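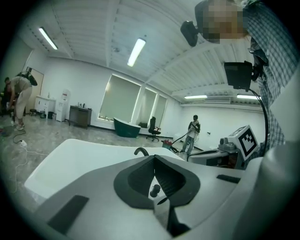 The Moritz cost 286 a month, and for that you got the gripper, the tablet bracket, a carrying case, and Corentin Leblanc for the first two days.

"It learns by being held," said Corentin. He worked for Stesau, which made the Moritz, and he had the calm of a man whose hotel was paid for. "You do the job. It watches. Later, a robot does the job."

"Which robot?" said Pao-chu Man.

"That is the Palma. The Palma is sold separately."

Pao-chu wrote this down. She reviewed equipment for a trade newsletter called Clarnico, which had 417 subscribers, most of them owners of cleaning companies and one of them her uncle. Her last review, of a mop bucket, had drawn three letters. She had hopes for the Moritz.

"So for now," she said, "I'm paying 286 a month to do my own cleaning with one hand full."

"You are paying to do it for the last time."

"How many last times?"

Corentin checked his tablet, although she suspected he knew. "We recommend 1000."

She picked up a sock. She had brought the sock from home, as the instructions advised a familiar object. The Moritz closed on it with great tenderness and wouldn't let go. She squeezed the handle, then squeezed it harder, then shook it over the laundry basket the way you'd shake a dog off a pant leg.

"Very good," said Corentin. "It has learned that."

"Learned what?"

"The shaking."

"I don't want it to shake."

"Then you must show it not shaking. More times than you have shown it shaking." He made a small adjustment that seemed to involve only the tablet. "Think of it as a child."

"I have a child. He doesn't pick up socks either."

By lunch on the second day she had moved the sock 94 times and had started to have feelings about it. Her wrist hurt. She had also noticed, with some alarm, that she was getting better. She came in low now, from the left, and let go with a little turn of the hand. Corentin stopped looking at his tablet to watch.

"That one was beautiful," he said.

"Was it?"

"I'll mark it as beautiful. There is a box for this."

She gave the Moritz four stars. The fifth she held back on account of the strap, which pinched, and the Palma, which she had never seen. Her editor asked whether it saved any labor. She wrote that it was too early to say, and that she would need to keep the unit until March.

The sock she kept in her desk. On slow afternoons she took it out and moved it from the left side to the right - low, with the little turn - and there was no box for anyone to check.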